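Descaling a kettle properly, and what the water report told me

My kettle takes 3 minutes and 5 seconds to boil a full load when it is clean. In March it was taking a good deal longer, and the element had started to make the crackling noise that comes from steam forming underneath a layer of scale. I had been putting this off. The noise is easy to ignore if you leave the room while the water heats, and I usually do.

This post covers what I did about it, in the order I did it, including one step that was a waste of an evening.

The water

I started with the annual report from the water utility. Hardness was listed on the second page as 215 mg/L as calcium carbonate, which puts it in the "very hard" band on the usual scale. The report gives one figure for the whole district. Our street is near the boundary between two wells, so I bought a drop titration kit and tested the kitchen tap myself. You add an indicator to a measured sample, the sample turns red, and you add drops of the second reagent until it goes blue. The color change is gradual over the last two drops, and I found it much easier to judge against a sheet of white paper in daylight.

I ran the test in the morning after letting the tap run, and again in the evening. Both came out within one drop of the published figure. I was hoping for a more interesting result, but it settled the question of whether the report applied to my house.

Scale forms because calcium bicarbonate is soluble and calcium carbonate mostly isn't. Heating drives off carbon dioxide, the bicarbonate converts, and the carbonate comes out of solution on whatever surface is hottest. In my kettle that surface is a stainless plate with the element bonded to the underside. The plate scales first, then the ring where the plate meets the wall, then the mesh in the spout. The mesh is where the flakes in the cup come from.

White vinegar

The kettle is a Bindik, the plain one with no temperature settings. The manual says to use vinegar diluted with an equal amount of water, bring it to a boil, and leave it for an hour. I did this on a Thursday evening. The kitchen smelled of vinegar until the weekend, and the plate looked the same as before apart from a cleaner patch in the middle.

The chemistry explains the result. Household vinegar is 5 percent acetic acid. Cut in half with water that is itself full of bicarbonate, it has a fair amount of its capacity used up before it touches the plate. Boiling it also puts some of the acid into the air, hence the smell. Undiluted vinegar left cold overnight would probably have done better. I didn't want to repeat the smell to find out.

Citric acid

Citric acid comes as a white powder and is sold with the canning supplies. I bought a bag from Ketavura, which sells it by the pound and doesn't put a picture of a kettle on it. The same material in a descaler box costs several times as much. I compared the label of the Asport descaling sachets with my bag, and the only difference in the ingredients was a blue dye.

There is one thing to know before using it. Calcium citrate is less soluble in hot water than in cold. If you mix a strong solution and boil it on a heavy deposit, you can lay down a crust of calcium citrate that is harder to remove than the scale you started with. Warm is fine. A rolling boil is asking for trouble.

The procedure I settled on:

Fill the kettle halfway with tap water and heat it until it is warm to the touch, well short of boiling. Unplug it. Add three level tablespoons of powder and swirl. Leave it until the fizzing stops, then pour it out and look at the plate under a flashlight. If there is scale left, mix a fresh batch. A second weak batch works better than one strong one, and it keeps you away from the citrate problem. Rinse three times, boil a full kettle of plain water, and throw that away too.

Mine took two batches. The first fizzed hard for several minutes and went cloudy. The second barely fizzed at all. The plate came up bright except for a faint brown tint around the edge, which I take to be heat staining, since acid had no effect on it.

The spout mesh on this model unclips. I soaked it separately in a cup of the same solution and brushed it with an old toothbrush. If yours doesn't unclip, tip the kettle so the solution sits against the mesh for a while - over the sink, because the lid seals are not made for that angle.
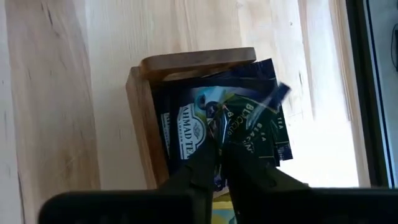
After the second rinse I repeated the timing test. Same fill line, same starting temperature, same outlet. It was back to the figure at the top of this post. The crackling was gone as well, replaced by the ordinary low roar that a clean element makes.

Filters

I looked at whether a filter jug would make all of this unnecessary. The cartridges in an Acheampong jug use a weak acid ion exchange resin, which swaps calcium for hydrogen. I borrowed one with a new cartridge and titrated the output over several weeks. The first jugs came out at 129 mg/L. The number climbed steadily from there, and well before the indicator on the lid asked for a new cartridge, the filtered water was close to the tap.

That is not a complaint about the jug. The resin has a fixed capacity, and harder water uses it up sooner. The indicator is a timer and knows nothing about the water. If you use one in a hard water area, test the output occasionally and change the cartridge on the result.

Filtered water did make a visible difference in the cup. Black tea made with the unfiltered supply grows a thin film as it cools, caused by calcium and bicarbonate reacting with compounds in the tea at the surface. With a fresh cartridge there was almost none. A squeeze of lemon does the same job for a lot less money, if you like lemon. I don't, particularly.

For now I have given the jug back and put a reminder in the calendar to descale every six weeks. At that interval the deposit is a light haze, one weak batch clears it, and the whole job takes less time than it took to write this section. I plan to log the boil time before each cleaning to see if six weeks is too often. The next thing on the list is the shower head, which has the same problem and a lot more small holes.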